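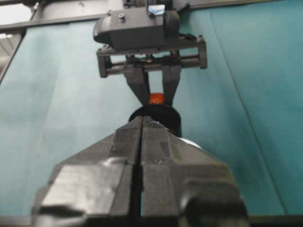 How to Set Up 301 Redirects Before You Move a Website

By Arturo Orlandini
Updated February 3, 2021

When a site gets a new address structure, the old addresses keep getting visits from bookmarks, search results and links on other sites. A 301 redirect tells browsers and search engines that a page has moved for good and where it went. The steps below are for a site on an Apache server where you can edit the .htaccess file. If your host runs Nginx, the planning part is the same but the rules are written differently.

Step 1. Collect the old addresses

Start with the XML sitemap, then add the landing pages from your analytics and the list of linked pages from your search console account. Sitemaps often leave out old campaign pages that still get traffic.

On the Brerwood store move, the sitemap gave us 1181 addresses. Analytics added another 342 that were not in it, mostly discontinued products and a blog archive under an old folder name.

Put everything in one spreadsheet column and remove the duplicates. Decide now how you treat trailing slashes and capital letters, and keep to it.

Step 2. Match each old page to a new one

In the second column, enter the new address. Match by content. A page about garden lighting should go to the new page about garden lighting, or to its category if the page is gone. Do not send everything to the home page. Search engines tend to treat that as a missing page, and visitors leave.

If a page has no sensible replacement, leave the cell blank and let it return a 404 or a 410.

Step 3. Write the rules

Download a copy of your current .htaccess file and save it somewhere safe. Then add a line for each single page:

Redirect 301 /old-page.html /new-page/

For a whole folder where the page names stay the same, one line will do:

RedirectMatch 301 ^/news/(.*)$ /blog/$1

Put specific rules above general ones. Apache takes the first Redirect or RedirectMatch that fits, so a folder rule at the top will catch pages you meant to send somewhere else.

If your CMS already uses RewriteRule lines, as WordPress does, write yours as RewriteRule too and place them above the CMS block. Mixing the two types works, but the order they run in is hard to follow.

Step 4. Test on staging

Upload the file to your staging copy first. If every page shows a 500 error, there is a typing mistake in the file. Put the backup back and add the rules in small groups until you find the line.

Check a single address from the command line:

curl -I https://staging.yoursite.com/old-page.html

You want to see 301 on the first line and the right address after Location. Next, run the full list through a crawler in list mode. Look for chains, where one redirect leads to another, and for loops. Fix chains by pointing the first address straight to the last one.

Step 5. Go live and watch the logs

Upload the file at the same time as the new site. Submit the new sitemap and change your internal links so they use the new addresses directly.

Check the 404 report every day for the first week, then weekly for a couple of months. Add a rule for any missing address that keeps coming up.

Keep the redirects in place for at least a year. Ours for Pillura have been running since the May before last and the old product addresses still get hits.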